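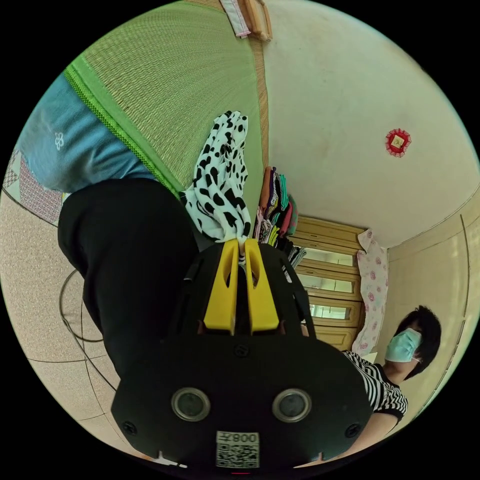
How to teach a robot to fold laundry using a hand-held gripper

Part 2: Recording good cloth demonstrations

If you've worked through Part 1, you have a calibrated gripper, a synced clock and a machine with plenty of free disk space. Now for the fun bit! This part covers how we record folding demonstrations in ordinary homes, how we check them, and what we learned when we trained the Clandora policy on them. You don't need a robot for any of it until the very last step, and I still find that a bit magical.

What you'll need

One hand-held gripper with its camera fitted
A charged battery, plus a spare
A soft surface to work on (a mat, rug or bed is fine)
A mixed pile of clean clothes and small cloths
A second person to watch the recordings as they come in

Step 1. Pick a spot and leave it alone

Our first dataset was recorded on a white bench in the Hidstead lab, and the policy we got from it was brilliant on a white bench in the Hidstead lab. Take it to a bedroom and it froze. So please don't tidy the room into a studio. Leave the curtains, the bags and the folded piles where they live. The wide lens picks up a lot of the room, and all that variety is what helps the policy learn to look at the cloth and ignore the rest.

Do check the light, though. If you can read a care label without squinting, you're good to go. Late afternoon sun coming in low was our biggest headache in November, so we moved most sessions to before 3 pm.

Step 2. Run the mapping pass

Before the first fold, hold the gripper at chest height and sweep it slowly around the work area, then down towards the surface and back up. Take your time. The tracker uses this pass to build its map of the room, and every later recording in the session hangs off it. Patterned things are your friends here: woven mats, printed fabric, tile grout. Big plain walls give the tracker very little to hold on to, so if you're facing one, turn yourself side on.

Step 3. Pinch near a corner

Close the fingers until the cloth is held, then stop squeezing. A hard squeeze bunches the fabric and hides the corner from the camera, and the corner is the thing the policy most needs to see. Aim to take hold of a finger's width of material.

Kiri Tipoki worked out a lovely trick for slippery fabrics: bring the fingers in almost flat to the surface, close them halfway, slide forward a little and then close fully. Success on polyester went right up once we all started doing it.

Step 4. Lift, pause, fold

Lift the cloth until you can see it hanging freely, hold still for one slow breath, then carry it across and lay it down. That pause looks like wasted time and I argued against it for weeks (sorry, Kiri). With it in, the policy learns to wait for the cloth to settle before it commits to a direction. Without it, our robot kept chasing a swinging hem back and forth like a cat with a string.

Fumbles are welcome! If you drop the cloth, pick it up again and carry on in the same recording. Those recoveries are gold. What we don't want is a dropped cloth that gets rescued by your free hand, so keep that hand well out of the way or tuck it behind your back.

Step 5. Label as you go

After each fold, press the side button once for a good one and twice for a reject. Your partner should jot down the garment type in the session sheet at the same time. We tried labelling everything later from video and it was miserable — a folded singlet and a folded pillowcase look much the same after your fourth hour at a desk.

Step 6. Check the tracks before you leave

Copy the session over and run the track checker. You're looking for:

Smooth paths with no sudden jumps
Finger width that opens and closes when the video says it does
No long gaps where tracking was lost

If a recording has a jump in it, redo that fold on the spot. The mapping pass is still good as long as you haven't moved the furniture. Going back another day means a new map and a new session folder, and it takes far longer than repeating one fold.

How much data is enough?

This was the question we most wanted to answer, so Yaowalak Kaewsai trained the same Clandora policy on three dataset sizes: 421 demonstrations, 800, and 1000. The smallest set gave us a robot that could fold flat square cloths and little else. At 800 it began handling T-shirts, and, to our delight, it started re-grasping after a missed corner with no special coding from us. Going up to 1000 helped less than we'd hoped on shirts, but it was steadier in rooms it had never seen.

The other result I love is about homes. When Yaowalak kept the number of demonstrations fixed and spread them over more households, the policy did better every time. If you've got one free afternoon, split it between two homes.

Common problems

The policy grabs at printed patterns. Bold spots and flowers can look like edges to it. Add more patterned cloth to your recordings and include some plain cloth on a patterned surface as well.

The tracker drifts during long lifts. You're probably pointing the camera at a blank wall. Tilt the gripper down slightly on the way up.

The folds come out crooked. Watch your own demonstrations first. Mine were crooked too, and the robot had copied me faithfully.

Part 3 covers training settings and moving the policy onto the Kendura arm. Have your checked session folders ready before you start it, and keep the rejects in a separate folder, as we'll be using a few of them.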